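Subject: Re: [gripper-users] parallel fingers for small slippery plastic things?

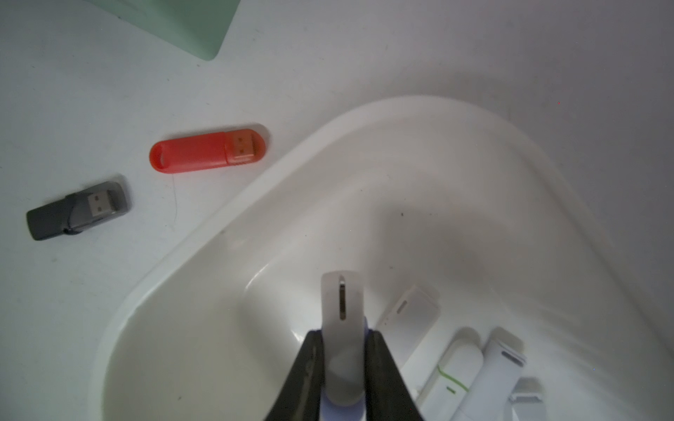
What we tried, and where it got us

Hello everyone, and thank you Arsen for starting this one up, because it gave me the push I needed to write down what has been sitting in my notebook since June. I'll put your message at the bottom so people can see what I'm answering, and I'll try to go in some kind of order, though those of you who have met me know how that usually goes!

Our job is sorting USB drives. Lorneta gets them back from training events in mixed bags, and they need to be separated by type before they can be wiped and loaded again. White ones go in the white tray, which is the pile you see building up on the right, and the colored ones (the orange and the dark gray swivel one, in this case) stay out on the table until their turn comes. It's a modest little task, and I picked it for exactly that reason. I figured that if a gripper can't cope with a handful of thumb drives then I don't want to hear how well it does on a coffee mug.

We had two grippers to compare on the same arm. One is the Gernico with the tapered dark gray fingers, the one in the picture, and the other is the Symonenko with the wide flat pads that Arsen asks about. Same arm, same controller, same person driving it (me for most of it, and Ustyna Stetsiuk when my wrists got tired). Each gripper got 50 picks, with the drives tossed out however they fell.

The Gernico put 4 of its 50 on the floor or back on the table. The Symonenko did worse, but I want to be fair to it, so please read the next bit before you go and cross it off your list.

The trouble with the wide pads is getting them in, and once they have hold of a drive they are lovely. I could wiggle the arm, stop it short, even bump the tray with it, and the drive stayed put. But a thumb drive lying flat gives you very little height to grab, and the wide pads touch down on the table at their corners before the middle has closed on anything. Then when two drives are lying side by side in a cluster, the pad lands on the neighbor and shoves it. The tapered fingers slip down between them. If your parts come one at a time in a fixture, I would choose the Symonenko and be very happy with it. For a loose heap on a table, I'd go the other way.

Now, the glossy housings, which I believe was your real question, Arsen. Yes, they slide. What I saw over and over was a drive that was picked up fine and then slowly turned between the fingers on the way over, so that by the time it got to the tray it was hanging at some angle the controller didn't know about. For dropping into a bin, who cares. For plugging the drive into a port, which is what we want to do next, it matters a great deal. Two things helped:

- Grabbing low on the body and holding the drive upright, with the rounded end up. I had been pinching near the middle out of habit, and Masanobu Tamura suggested I try nearer the end. The turning got much better that same afternoon.

- Slowing the last little bit of the close. I had been leaving the closing speed at the factory setting, and the fingers would arrive with a snap and squirt the drive out sideways like a watermelon seed. Turning it down cost me a bit of time per pick and I don't miss it.

I also tried raising the grip force, which everybody tells you to do first, and I would leave that for last. It helped some on the white drives. On the swivel kind it made things worse, as squeezing across the joint tends to open it.

About the cameras. You asked whether a wrist camera is worth the bother when you already have one overhead. I would say yes, with all the warmth I can put in an email. The overhead view is great for deciding which drive to go after. The arm then moves in and covers up the very thing you are trying to look at, and you are left guessing for the part that counts. With the small camera at the wrist I can see both fingertips and whatever is between them, all the way down. I can tell if I'm about to land on a neighbor. I can tell, after the close, whether I'm holding the thing I meant to hold.

It does have its own problems. White drives in a glossy white tray on a pale table are about as unkind a setup as you could come up with, and I wish I'd thought of that before ordering the trays. The edges wash out. Our detector found the orange drive every single time and then would lose a white one against the inside of the tray, most often where the curved wall catches the light. Cleiton Sampaio has been after me to get a dark tray, and he's right, and I'm going to, but I wanted to finish the comparison with everything the same. In the meantime we moved the lamp off to the side and locked the exposure, and that got us part of the way. Please do lock your exposure if you haven't! Ours was drifting each time the dark fingers closed in, and I spent a good two evenings blaming the lens for it.

One more item on the controller side, for anyone running the Sovis box. Gripper position comes back a little late compared with the arm position. It's a small delay and I wouldn't have noticed it by eye, but if you record both and line them up with the camera, it looks as if the fingers close after the drive has already left the table. Yevdokiia Polishchuk worked out a correction for it and I'm sure she'd share it if you asked nicely. I've been using hers and it behaves.

I haven't tested soft fingertips yet. I have a pair of silicone sleeves here that go over the tapered tips, and my worry is that they'll make the tips too fat to get into the heap, which would leave me right back where I was with the wide pads. If anybody has been down that road with parts this small, I would dearly like to hear about it, and I'd like to know how long the sleeves lasted too.

I can send the log from all the picks if that's useful. It's a plain spreadsheet and the comments column gets a bit chatty toward the end.

All the best, and good luck with the caps,
Ludmila

On one day in October 2019, Arsen Dovhaniuk wrote:
> Hi list,
>
> We are trying to choose a gripper for small molded plastic
> parts, mostly caps and housings, all of them shiny. Largest
> is 57 mm long. They come to us loose on a table and have to
> end up in a tray.
>
> I have a quote for the Symonenko with the wide pads and I
> like the look of it, but someone here swears by narrow
> fingers for this sort of thing. Has anybody run the two side
> by side? I am mainly worried about parts sliding in the grip.
>
> Second question: we have an overhead camera already. Is it
> worth adding one at the wrist, or is that just one more cable
> to snag?
>
> Thanks,
> Arsen

This site uses cookies to keep you signed in to the list archive and to remember your display settings. Accept | Manage settings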